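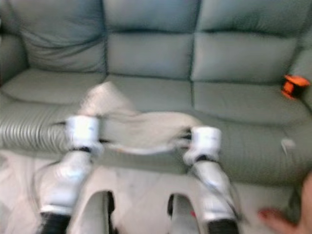
Should I change the front or the rear sprocket to correct gearing for one circuit?

Change the rear. One tooth on a 15-tooth front sprocket moves the overall ratio by about as much as three teeth on a typical rear, so the rear gives the finer adjustment. Keep the front for large changes between very different circuits.

gravel_trap_left
Posted in Club racing, Chassis and transmission

First season in the twins class, moving over from track days. The bike is a middleweight parallel twin on standard gearbox internals with the 15-tooth front it came with. My next round is at Turkedmont, lap length 3,413 metres, one long straight and the rest second and third gear corners.

At the last test there I never got fully into top. I short-shifted into sixth before the braking board and the revs were well below peak power, so it was slower than holding fifth. In the hairpin, second was too tall and first was too short. The bike bogged on the exit, and when I did use first the rear was unsettled on the way in.

I have a spare rear with two more teeth and another with four more. Practice is a single 30 minute session, so I can't try both and still have time for tyre pressures. Which should I fit first, and do I need a new chain? Quick-change carrier is fitted. Chain is a 520 conversion from Dendow, done three rounds ago.

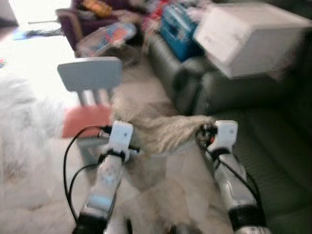

Rear sprocket choice for a short circuit

oldpaddockhand

Fit the two-tooth one and go out. Four is a lot. I ran standard gearing all year at Turkedmont on a 600 and was fine, it's mostly the corners anyway.

Check the chain has enough adjustment left.

chainline_and_offset

The answer above is not wrong about starting with two, but a four-cylinder 600 has a wider rev range and doesn't tell you much about a twin.

Work it out before you travel. You need the primary ratio, the internal ratios and the rolling circumference of the rear tyre. The first two are in the workshop manual. Measure the third with the tyre at riding pressure and the rider on the bike - mark the sidewall, push it through one full turn and measure along the floor. The size printed on the tyre is not accurate enough, and a worn tyre differs from a new one.

Then take three speeds from your data: the minimum in the hairpin, the minimum in the fastest corner, and the maximum at the end of the straight. Calculate engine speed at each of those for the sprockets you own.

Set the gearing for the straight first. The engine should pass peak power in the top gear you intend to use shortly before the braking point, with a small margin to the limiter for a tow. That top gear does not have to be sixth. If fifth reaches the braking point with margin and sixth never pulls, a tall gearing is costing you acceleration all the way down the straight.

After that look at the hairpin. On these twins the usual complaint is a flat area below the torque peak, and if second gear puts you 3,000 rpm under it the rear sprocket will not cure the problem alone. Two more teeth raise engine speed at a given road speed by only a few per cent. Four might get you close, at which point recheck the straight in sixth.

A common misunderstanding: changing the final drive does not alter the spacing between gears. The revs will fall by the same proportion at each upshift whatever is on the back. If the gap from first to second is the real fault, only different internal ratios will change it, and you should read your class rules before spending money on those.
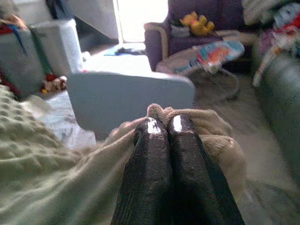

Bisbridge Road Racing Club - Technical Desk

Replying from the club account as the chain part was missed.

Two extra teeth on the rear will normally go on with the same chain. The axle moves forward in the slots by roughly one tooth's pitch for every four teeth added, so half that for two. Moving the axle forward shortens the wheelbase slightly and changes the swingarm leverage. Most club riders will not feel the effect of two teeth. With four, check the following before you go out:

Tyre clearance to the front of the swingarm and to the hugger, if fitted.
Rear brake hose and speed sensor lead, with the wheel at its new position.
Chain clearance at the swingarm rubbing block.
Slack at the tightest point, measured with the swingarm, axle and output shaft in line.

Set ride height again afterwards. If your logger or quickshifter takes road speed from the output shaft, enter the new ratio or the speed trace will be wrong.

Tshabalala make a blank gearing chart with room for rear sprocket sizes down the side and gears along the top. Fill it in at home and tape it inside the toolbox lid. 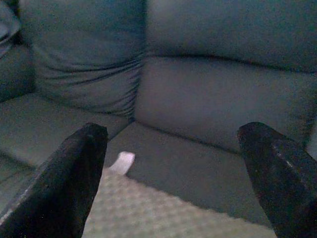 Couch corner, back cushion and seat

gravel_trap_left

Measured the tyre and did the sums. Fifth with two more teeth reaches the board with a bit in hand, sixth is usable with a tow. Second is still low in the hairpin but nearer. Fitting the two and leaving the four in the van. Chain slots have room for either.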